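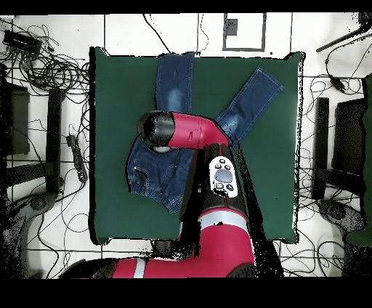 A robot arm over a pair of jeans at the Prerlow open day.

Visitors to the Prerlow workshops in Cuvport had a close look at robots and laundry in June, when the site opened its doors for an afternoon of demonstrations.

The open day ran from 1pm until 5pm and drew 463 people, up from 200 at the previous one. Most of the building was open, including the machine shop and the electronics room, but the longest queue was for the clothes-handling demonstration on the ground floor.

The arm works above a green mat. Staff laid out a different garment for each session, starting with tea towels and T-shirts and going on to jeans, which the team regards as one of the harder jobs. Denim is heavy and stiff, and the legs tend to go their own way when the waist is picked up.

Each session lasted long enough for several attempts. Between attempts the garment was put back on the mat in a new position, so that the arm did not meet the same arrangement twice. Visitors were asked to stay behind the barrier while it was moving, and children were given a place at the front.

The project is a joint one between Prerlow and Ndung'u, a textile services firm that washes and sorts workwear for hospitals and hotels. Ndung'u says sorting and folding still take up most of the hours in its plants, and it would like machines to take on the heavier items first. Neither company has given a date for a trial outside the workshop.

Questions from the floor were mostly practical. People wanted to know how the arm copes with zips and buttons, what happens when a sleeve is inside out - it is set aside for a person to deal with, for now - and whether there would ever be a version for the home. The team said the home was not part of the present work.

A group of 31 pupils from Visside came in the first hour and were given their own session, followed by a tour of the machine shop.

Prerlow plans 2 more open afternoons before the end of the year. Entry is free but places on the workshop tour have to be booked at the front desk. The building has step-free access from the car park, and the café will be open on both afternoons.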